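4. Equipment planning and the cost of owning hand-held grippers

Much of the published case for hand-held gripper tools is a case about price. A person carries the gripper, a camera on it records what the hand is doing, and no arm has to be bought, bolted down or fenced off. We accept the first half of that argument. The second half, that a lab can therefore plan its spending around the price of the tool, is weaker than it looks, and this section sets out why.

4.1 What the quotes left out

We priced two routes for the Grutivham workshop. The first was a pair of fixed arms from Drindus, with mounts and a safety survey. The second was a set of 3 hand-held grippers, bought through Jumia under the Gape project budget. On paper the second route won easily. The unit quote was $1,230, and the quote listed the body, the finger assembly and the printed markers. It did not list batteries beyond the first set, storage, replacement pads, or the staff hours needed to check that a marker still sits where the software expects it to sit. The supplier described these as "minor consumables." We did not find a definition of minor.

Marker checks were the item we had planned for least. We logged 296 staff hours on checking and re-seating over the budget period, none of which had a line in the original plan. Readers may object that a more careful team would have needed fewer. That is possible. We have seen no published hour counts against which to test the idea, and we would ask anyone who claims a lower figure to print it.

4.2 Floor space as a cost

The second gap concerns space. Vendors like to say that a hand-held tool needs no cell, and in the narrow sense this is true. The work still has to happen somewhere, and at Grutivham it happens on the open workshop floor, among benches and desks that other people are using (Figure 3). Our plan charged the grippers no rent at all. The fixed arms, by contrast, were charged for every square foot inside their fence. We now think this was a mistake in the method, and one that favored the cheaper quote before any work had been done.
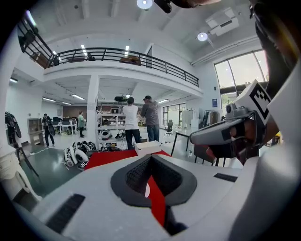
Figure 3. View from the gripper camera on the open workshop floor, with one finger and its marker at right and the shared work area beyond.

A shared floor also makes other costs harder to see. If a session must wait for a bench to clear, the delay lands on somebody's timesheet and never on the equipment line. We tried to recover these delays from room bookings and gave up. Bookings record when a space was reserved -- they say little about what was done in it, and less about what was put off. We therefore report no figure for waiting time. We are wary of earlier estimates that do, unless the authors explain where their numbers came from.

4.3 Replacement and service life

The budget template we inherited spreads the price of a gripper over the same service life as a fixed arm. We could find no reason for this apart from habit. A tool that is carried, set down and passed between people is likely to wear in ways that a bolted machine does not, and the pads and fingers should be expected to go first. We moved both into a separate yearly line, beginning in September, and left the body on the old schedule for want of anything better.

None of this shows that the fixed arms were the better purchase. Their quotes had holes too, chiefly in programming time, and Section 5 deals with those. Our claim is smaller. A comparison that charges one option for its floor, its checks and its spare parts, and lets the other have them free, should not be used to choose between the two -- and the comparison we were first given did just that.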